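Home | Forums | Automation | Household & Light Industrial

Laundry folding: are we there yet?
347 views | 2 shares

torque_curve
We run a Bergmann folder at the Plarnport plant. It does flat sheets all day and the jam rate is low enough that I stopped logging it. Garments are another matter. Anything with sleeves still goes to a person. Has anyone seen a machine take T-shirts from a mixed pile at a usable rate?

nirwood_ops
Define usable. At Nirwood we trialed a two-arm cell in December. It folded 322 shirts in a shift, but every one was laid flat by an operator first. Picking from the pile was not in scope.

torque_curve
Then the operator did the hard half.

slipfit
Disagree. Laying out is a perception problem and cameras are cheap. The fold is where the fabric drags and the hem walks. Our cell at Maltness finds a collar without trouble and still leaves a twisted sleeve.

nirwood_ops
Finding a collar on a table is one thing. Find it inside a heap, inside out, under a towel. We logged 3796 pick attempts and most of the faults were bad grasps: two layers when we wanted one, or none.

Comments

idler_gear
For a house I would settle for slow. It can take all night if the stack is done by morning.

slipfit
Slow is fine. Unattended is the part that fails.

shim_stock
Fixtures get too little credit in this thread. A folding board sets the width and gives you a straight edge to fold against, so the gripper only has to hold cloth and carry it over. With a gray board on the left part of a pink T-shirt and one jaw pressing the shirt's edge near the board's corner, the fold line is already decided before anything moves. I would call that a solvable station today, provided the shirt arrives spread out. Getting it spread out is where I side with nirwood_ops.
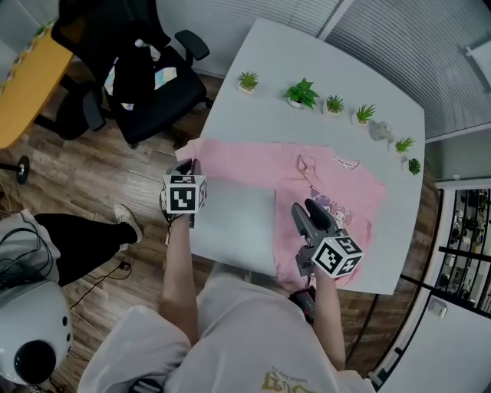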